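March, after supper

Rain all day, so I stayed in and finally did the book table. I had been putting it off since we got back from Flidham. The engineering books had spread over everything, and I couldn't find the one on mechanisms when I wanted it for the Mulis job. I spent 11 minutes looking yesterday and gave up.

I started with the black file organizer. It has upright compartments and a slotted side, and it's meant for folders, but it takes books well enough.
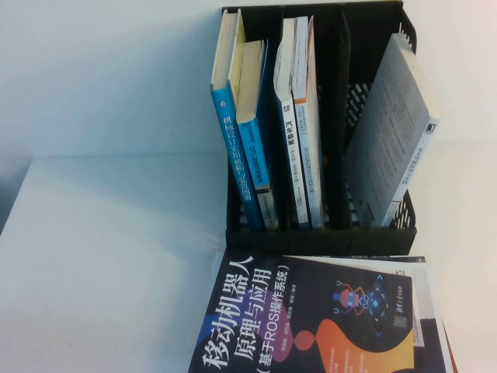 I want the ones I use most standing up and the rest flat on the table until I decide about them. The mechanisms atlas goes on the left where I can grab it. The automotive one should stay in the middle. Anything too thin to stand by itself can lean. I thought about buying a second organizer, but the shop in Werncombe wants 14 dollars for one and I don't need it that badly.

The flat pile is the real problem. Some of it I haven't opened in 3 years. Drummond's takes used textbooks, but they pay next to nothing for foreign ones and the postage is worse. I'll ask anyway.

After that I had a look at the other surfaces, and they could all use a wipe. Dust gets on the pale ones and I stop seeing it.

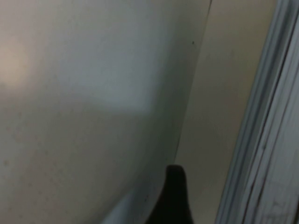 Gray curved surface next to the cream panel. Specks toward the lower left.

I'll do that tomorrow with a damp cloth. Need to buy cloths, dish soap and bread. Page 3860 of the notes scan still has to be redone too, it came out crooked. Bed by ten if I can.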